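Kitchen Tips from the Claltis Open Day

Print | E-mail | 3 comments

Monday, May 11, 2026

Visitors to the Claltis open day in Pruvdale saw how household tasks are demonstrated by hand before a robot attempts them. More than 169 guests attended. Staff offered the following advice on soft fruit.

Peel the banana fully and set the peel off the board. Hold the fruit down with curled fingers — the knuckles guide the blade. 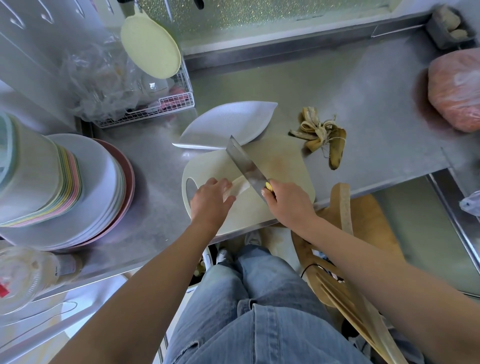 Slicing a peeled banana with a broad, yellow-handled knife.

A cutting board with rounded corners and a hand hole is easy to lift and rinse. Keep a serving plate close to the board, and wipe the counter before the next task.

The next demonstration will be held in Oltow.

Related items
Open Day: Folding Towels with Bjarnason
Storing Knives Safely
Robots at the Sink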